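Vendberg two-tier desk cabinet
Set-up and use, section 4: Drawers, loading, placing on a table

Updated July 18, 2020. Replaces the March sheet. If yours still says "fit knobs last" throw it out, the order changed.

Before you start

Read section 3 first if the body isn't together yet. You need the finished body, both drawers, two knobs, two knob screws, the strip of felt dots. Small screwdriver. No power driver, the screw holes strip fast and a stripped knob isn't covered.

Clear the table. Wipe it. Grit under the base will scratch wood and laminate both.

4.1 Knobs

1. Push the screw through from the inside of the drawer front.
2. Hold the knob on the outside, turn by hand until it catches.
3. Finish with the screwdriver. Snug, then stop.
4. Same again for the second drawer.

Note: knob spins but won't tighten? Screw is in crooked. Back it all the way out and start over.

4.2 Putting the drawers in

1. Stand the body upright, open side toward you.
2. Bottom drawer first. Set the back corners on the runners, both sides at once.
3. Push in slow. Should go all the way with one finger.
4. Top drawer, same way.
5. Open and close each one a few times. A bit of scraping is normal on a new one, goes away with use.

If it sticks: pull it out, turn the body over, tap out any sawdust. Look for a felt dot that wandered. Still sticks, rub plain candle wax on the runners. No oil, no spray. Oil soaks in and swells the edges.

Caution: the drawers have no stop. Pull too far and the whole thing comes out in your hand, contents and all. Open to the line on the side of the drawer and leave it there.

4.3 Where it goes

1. Flat, level surface. Back of the table is best, leaves the front free to work on.
2. Stick the felt dots on the underside, one per corner.
3. Leave enough room in front for a drawer to open fully. Check with the bottom one.
4. Keep it away from heaters and out of direct sun. The red fades first.

Do not hang it on a wall. Do not stack a second cabinet on top unless you have the Atell joining plates (sold seperately, see section 7).

4.4 Loading the drawers

Light stuff only. Tape, balls, clips, pencils, erasers, that sort of thing.

1. Open the bottom drawer. Other drawer stays shut.
2. Flat or heavy pieces in the middle, lying down if they fit.
3. Round things go to the sides. They will roll every time you open it, so wedge them if the noise bothers you.
4. Tall pieces lean at the back. Check they clear the body before you close.
5. Close with a flat hand on the front panel, not by yanking the knob sideways.

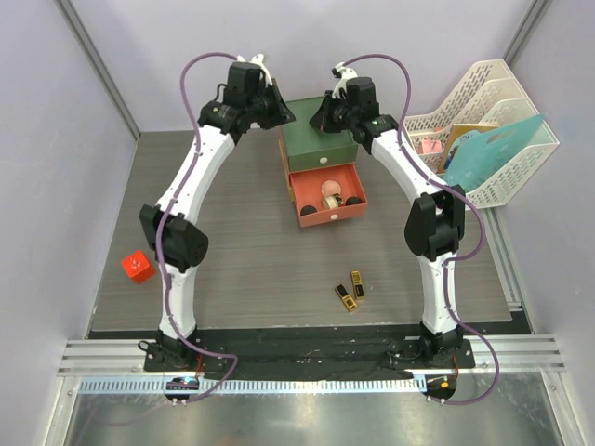 Max load is 60 ounces per drawer, spread out. More than that and the bottom panel bows and starts dragging on the runners. If it's already bowed, empty it, flip the drawer upside down overnight with a book on it. Usually comes back.

Caution: both drawers open and full can tip the cabinet forward. One at a time. Small kids will pull on the knobs, so put it where they can't reach. Small contents are a choking risk too.

Note: a thing too big for the drawer is too big for the drawer. Leave it on the table. Forcing a block or cube in under the top edge chips the paint and we get a lot of mail about this.

4.5 Taking a drawer out

1. Empty it.
2. Pull to the line.
3. Lift the front a little, keep pulling, other hand underneath.
4. Wipe inside with a damp cloth. Dry it right away. Wait 30 minutes before putting it back.

4.6 Quick fixes

Drawer front sits crooked: one back corner is off its runner. Take out, start 4.2 again.

Drawer slides open by itself: table isn't level. Add a second felt dot under the front corners.

Knob loose after a while: normal, tighten by hand. Keeps coming loose, one drop of white glue on the screw thread.

Tape stuck to the drawer bottom: lift slow, don't scrape. Warm damp cloth for whats left.

Spare parts

Knobs and screws, kit 284. Runners come as a pair from Lotano. Touch-up paint in green and red from Ngubane, small jar, shake it well and test on the back first. Have the number from the underside of the cabinet ready when you write in.

Section 5 covers the label holders.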